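Progress report to the Marras Fund, 24th June

Grant: Flellska evening classes and course catalog
Prepared by: Orvokki Honkanen

## Where we are

The grant pays for two things: the spring and summer run of evening classes at the Flellska center, and the new printed and online catalog that goes with them. The classes are on schedule. The catalog is three weeks behind, and the reasons are set out below.

## Enrollment

We had 762 sign-ups across all courses between the opening of registration and the end of the spring term. That counts each sign-up once, so a person taking two courses appears twice. Of these, 204 were people who had never taken a class with us before. The target in the grant agreement was 300 new learners by the end of the year, and we expect to pass it in the fall, when the language courses start again.

The strongest courses were bookkeeping for small businesses, beginning sewing and the two levels of conversational Spanish. Home canning filled on the first evening and we opened a second group. Family history was canceled for low numbers and everyone who had paid got a refund or moved to another course.

Dropouts were highest in the Thursday math refresher. The instructor thinks the pace in the second and third weeks was too fast for people who had been out of school a long time. The summer group uses the same workbook spread over two more sessions. We will compare attendance at the end of it.

## Catalog

Jirkance delivered the first layout in the spring. It was readable and clean, but the course codes did not match the ones in our registration system, and correcting them by hand took most of two weeks. Chia-jung Hsueh has now set up an export so the codes come straight from the system. The second layout came back this month with all codes correct.

Remaining work on the catalog:

- final proof of the fall schedule pages
- instructor bios, five still missing
- large-print version
- approval of the cover

The technology section is laid out and proofed. Its picture is a computer rendering of a robot with two arms raised.

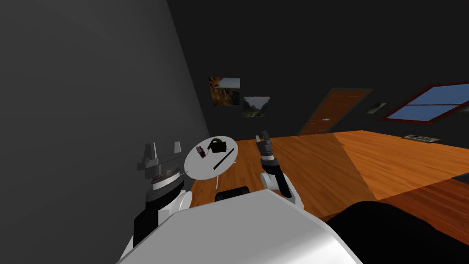
## Spending

Instructor pay is in line with the budget. Room rental is slightly under, as the library branch let us have the small room free on Wednesdays. Printing will go over. Bamik has raised its paper price, and the new quote for the fall catalog is roughly $293 above the old one. We would like to cover this from the room rental savings and ask for your agreement to move the money between lines. No increase in the total grant is needed.

The laptop repairs listed in the last report are finished and paid for.

## Next period

Summer classes run through the middle of August. Fall registration opens the week after they end — the catalog has to be at the printer well before then, so the five missing bios are the first job. Instructors who have not sent theirs will be listed by name and course only.

We still need a second sewing instructor for the fall. Two people have applied and interviews are set for next week. If neither is available in the evenings, we will keep the single group and start a waiting list.

Please send your answer on the printing costs to Chia-jung Hsueh, who is handling the budget while I am on leave in July. Attendance sheets for the spring term are attached separately.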